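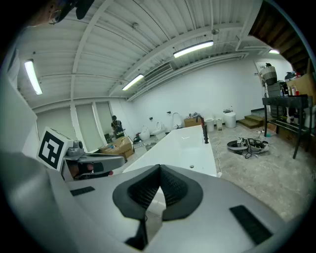
Bathroom floor at Studside, with toilets along the back wall and a black gooseneck faucet at the counter's far end.

The Studside showroom in Skerkitz has moved its bathroom displays into one room. The floor was set up in June. Kerstin Harms planned the layout and Reinhold Rathjen is in charge of the stock. The full catalog runs to 1,451 items, and most of it stays in the warehouse on Hagedorn.

Toilets are grouped on one side so that buyers can compare heights and seat shapes without walking back and forth. Price cards go on last – Lucrezia Gatti is still checking them against the new list. Boxes stay on the floor until the small parts have been sorted.

Freestanding tubs get the middle of the room. The white rectangular one has its faucet on the rim, with a black curved spout, three knobs in a row and a hand shower on a hose.

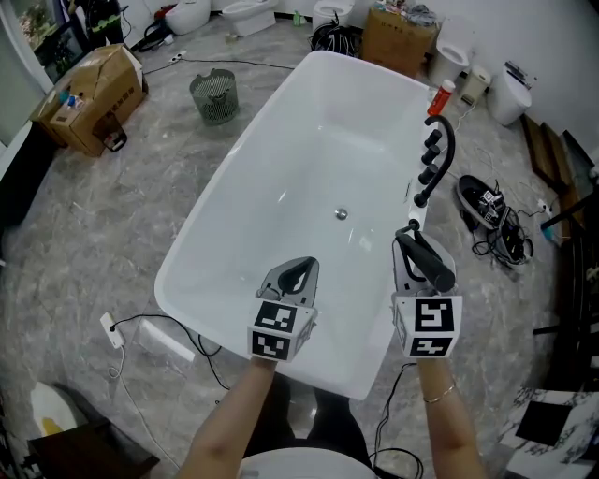 Black fittings have been asked for more than chrome this year, and Kerstin wanted them where people could pick them up and try the reach. A tub this size needs floor space on all sides, so customers should bring room measurements. Delivery within Skerkitz is 53, and stairs are charged separately.

The showroom opens at 900 Ulix Road, rear entrance. Parking for 12 cars.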